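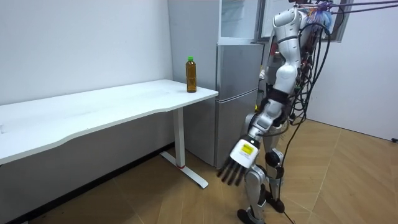

3.2 Participants and blood pressure measures

The Eder cohort enrolled 688 women between the ages of 45 and 60 through primary care clinics in Cimwood and Tallel. Women taking blood pressure medication at entry were excluded, as were those with fewer than two follow-up visits. The final sample gave 3,947 paired morning and evening readings. 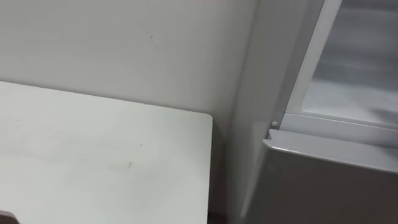
Figure 3. White tabletop and off-white wall.

Readings were taken seated, after five minutes of rest, with the cuff on the left arm. Sleep quality was scored from 0 to 100 on the Brilladano scale, with higher values indicating better sleep. Scores were treated as continuous in all models – cut points were used only for the tables.
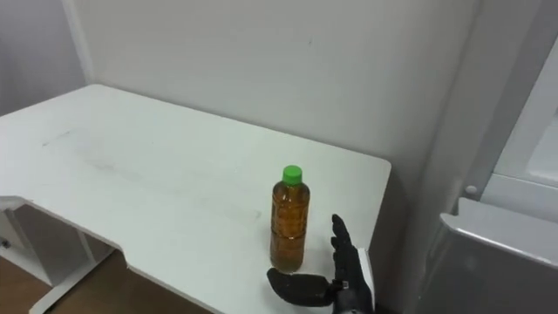 Figure 4. Bottle with green cap, upright on the table.

Some 282 women reported night sweats at the first visit. In this group, evening systolic pressure was modeled separately, with age, body mass index and smoking status as covariates. A random intercept was included for each woman. Missing sleep scores were not imputed.

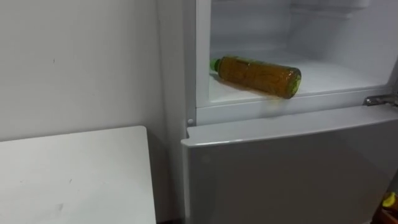

3.3 Sensitivity analysis

The main models were refitted without women who started hormone therapy during follow-up. A second run dropped the first reading of each visit, which tends to be high. Estimates from both runs are given in the supplement.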